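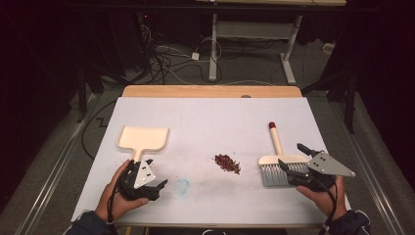
I bought the Policarpio mini dustpan and brush in May, and I have waited until September 2019 to write this review because I wanted to use it for long enough. My old set was a big one for floors, and it was very clumsy on a table. I spill dry things quite often when I fill my jars, so I was looking for something small.

The set has two pieces, a dustpan and a hand brush, both in cream color. The dustpan is wide and shallow with a short handle. The brush has gray-white bristles and a long handle with a red cap on the end. The red cap is useful to me, as I can find the brush quickly in a full drawer.

I paid 340 rupees in the Zorwood shop. In the same shop there was a Wusance set for 2,960 rupees, with a metal pan and a nice box. I held it in my hand for some time and put it back. It was too heavy for a kitchen table, and the price was not serious.

My first test was with beans. Kidney beans are easy for any brush, they are big and they roll where you push them. Mung beans are more difficult. They run away to the sides, and if you sweep fast they jump over the lip of the pan. With this set I learned to sweep slowly, with short movements, and to keep the pan pressed flat. Then two passes are enough for a small pile.
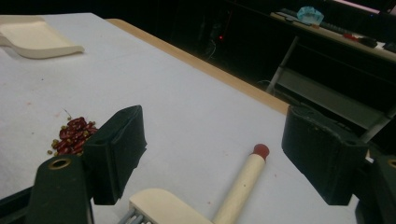 Does it pick up small beans like mung, or do they stay under the lip?
Small beans go in well if the pan lies completely flat and you push them gently. If you lift the handle even a little, some of them will slide under the lip and you must start again.

Crushed spices were the second test. Peppercorns, coriander seeds and broken chili skin all went into the pan, but the very fine powder left a thin line in front of it. I have the same problem with every dustpan I ever owned. For that line I use a damp cloth.

My neighbor Rajeshwari Alva has the Cutby set, and we changed sets for one week. Her brush is softer and catches the powder better, but the bristles bend too much when you push something heavy like kidney beans. She preferred mine for the beans and her own for flour. I agree with her on both points.

A paper cover on the table makes the work harder. Paper gets wrinkles, and the small pieces hide in them. On a smooth board I finish much faster – but if you cover the table with paper, pull it tight first, and hold one side with something heavy.

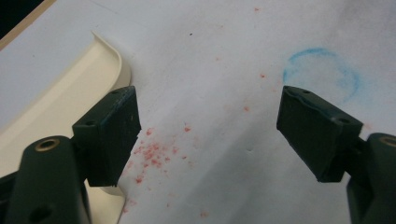

White, paper-like work surface, with a few creases in it.

Cleaning is simple. I wash the pan with dish soap and shake the brush outside. Turmeric left a yellow mark on the pan in the first month, and it has not gone away completely, even after baking soda. If you cook with turmeric, a darker color would be better. I did not see any other color in the shop.

Two things I do not like. The pieces do not clip together, so they travel separately in the drawer. Also there is no hole in the pan handle for hanging. I wrote about this to the seller, Mr. Gopinath Achari, and he answered politely that he would tell the supplier.

I would buy it again for table use. For floors please take a bigger one. My rating is four stars from five – one star is missing for the clip.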